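Betreff: Re: [wichtelpaket] Beutel, Etuis und was sonst noch rein soll
Datum: 1. März 2020

Hallo zusammen,

nur schnell zwischendurch, bin eigentlich schon halb aus der Tür. Zur Mail von gestern abend, zitiere mal das Wichtigste, damit es alle beisammen haben:

> Hallo Liste,
> die Restposten von Dolen sind da, eine ganze Kiste. Frage in die
> Runde: was davon taugt für die Paketrunde und was nicht? Mir
> fehlt bei den Beuteln völlig die Linie. Die einen wollen alles
> einfarbig, die anderen alles mit Tieren. Außerdem: packen wir
> wieder Knabberzeug dazu oder lassen wir das nach dem Ärger im
> Dezember? Und bitte einmal klären, wie schwer ein Päckchen
> höchstens sein darf, bei mir stehen zwei verschiedene Zahlen.
> Grüße aus Hirstead

Also der Reihe nach.

Höchstgewicht ist 2000 Gramm, alles inklusive, auch Karton und Klebeband. Die andere Zahl stammt aus der alten Anleitung, bitte löschen. Wer knapp drunter liegt, bitte auf einer richtigen Waage wiegen und nicht auf der Personenwage im Bad.

Beutel: ich bin für Tiere. Ja, ich weiß. Aber die einfarbigen sind letztes Mal liegengeblieben und die bunten waren sofort weg. Flache Beutel haben außerdem den Vorteil, dass man sie ganz unten in den Karton legen kann und obendrauf den Rest. Rosa Schweinchen, Bären, Katze, alles in Pastell – für die Kinderpakete ist das genau richtig, und für die Erwachsenen ehrlich gesagt auch.
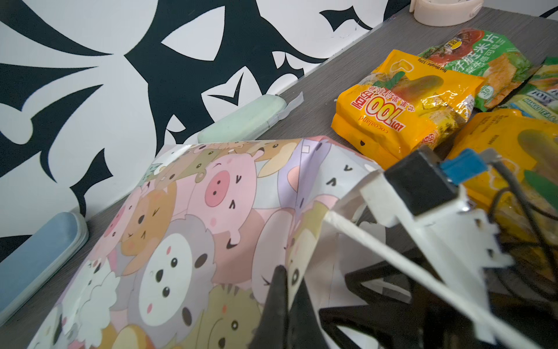
Etuis bitte nie leer verschicken. Mindestens ein Stift, ein Radiergummi, irgendwas. Letztes Jahr kam bei Coetzee ein komplett leeres an und das war schon etwas traurig. Mintgrün nehmen wir als Farbe für die Gruppe zwei, dann muss keiner beim Sortieren nachdenken. Wer noch andere Farben rumliegen hat: Gruppe eins oder drei, egal welche.

Größe: Karton von Jirix, 22 cm breit, der mittlere. Der kleine geht nur, wenn keine Uhr oder sowas drin ist. Flache Sachen nach unten, Etui an den Rand, Weiches in die Ecken. Bitte nicht mit Zeitungspapier ausstopfen, das färbt ab auf die hellen Sachen. Seidenpapier oder alte Stofftaschen sind besser, und die Stofftaschen freuen auch den Empfänger.

Knabberzeug: von mir aus ja, aber
– nur originalverschlossen
– nichts mit Schokolade, auch wenn es gerade kühl ist
– Haltbarkeit mindestens bis Ende des Jahres
– bei Sachen mit nur chinesischer Aufschrift bitte einen Zettel mit den Zutaten auf deutsch dazu, wegen der Allergien. Hatten wir im Dezember nicht, daher ja der Ärger.

Tüten mit Kordel bitte als Verpackung mitverwenden und nicht wegwerfen, auch die zerknitterten. Einmal glattstreichen, reicht. Da passen die Kleinteile rein und man kann das Ganze mit einem Griff aus dem Karton heben. 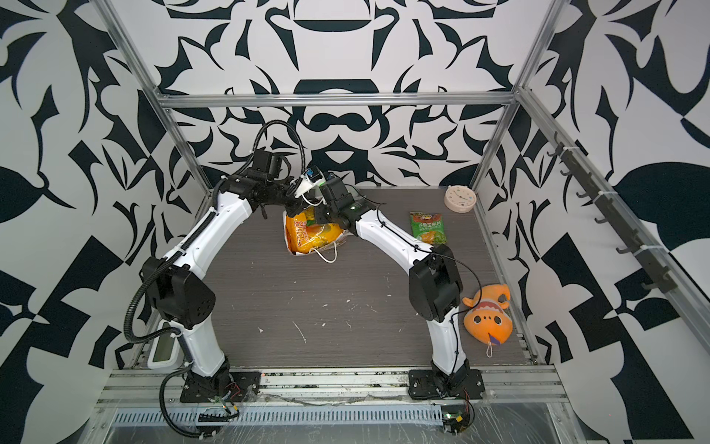
Uhren, weil das dreimal gefragt wurde: runde Tischuhren sind erlaubt, aber Batterie raus und einzeln eingewickelt daneben legen. Zifferblatt mit einem Stück Pappe abdecken. Wenn sie nicht mehr geht, bitte nicht mitschicken, auch nicht "als Deko". Es gibt Leute auf dieser Liste, die das machen.

Zahlen fürs Protokoll: 172 Pakete sind angemeldet, in der Kiste von Dolen waren 707 Teile laut Lieferschein. Nachgezählt habe ich nicht und werde ich auch nicht. Pro Paket also vier Teile, der Rest bleibt als Reserve in Hirstead. Wer fünf reinpackt, macht das bitte aus eigenem Bestand.

Noch offen:
Wer hat den zweiten Packbandabroller? Der mit dem blauen Griff. Ich hab ihn nicht.
Wer kann Etiketten drucken? Mein Drucker zieht bei dem Papier immer zwei Blatt auf einmal ein.
Und kommen die Karten mit rein oder gehen die extra? Ich wäre für mit rein, ganz oben, damit man sie beim Aufmachen als erstes sieht – Adresse auf die Karte brauchts dann nicht.

Antworten bitte an die Liste und nicht nur an mich, sonst muss ich wieder alles weiterleiten. Und beim Zitieren kürzen, die letzte Mail hatte unten dran nochmal den kompletten Verlauf seit Dezmber.

So, muss los.

Grüße

--
Liste wichtelpaket – Abmelden per Mail mit leerem Betreff an die Listenadresse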